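Clateck swap, finally done

So the Clateck is in. Sunroof motor, 27 days after I ordered it, which is a whole other story I don't have the energy for. Car is the old hatchback, 18 years old, bought it in January from a guy in Brandale who swore the roof worked. It did not work. It made a noise.

Edgardo Catacutan came over to help and we had the headliner down in no time. Getting it back up – more than 83 minutes and a lot of swearing. Clips are brittle, order extras. Seriously. I broke four of teh front ones.

Old motor was a Baluyot, stripped gear, full of grit. New one bolts right in but you have to set the closed position before you plug it in or it'll try to shove the glass thru the seal. Ask me how I know.

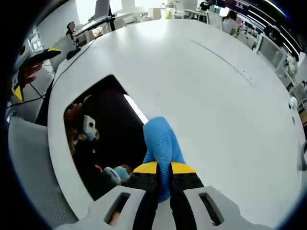 Drains next. Front left was plugged solid, which explains the wet carpet I was blaming on the heater core. Weed trimmer line cleared it, slow and gentle. After that wipe the whole channel out before any grease goes on, every corner. Blue mesh like that, bent over the edge of an opening, is pretty much how I do the lip of the roof channel too – fold it, hang it over, drag it along. Then silicone grease, thin.

Drove out to Pradham and back with it open. No rattle. Bit of whistle over 60, will look at the deflector next.

Contact | Copyright 12 Jun 2019 | Back to top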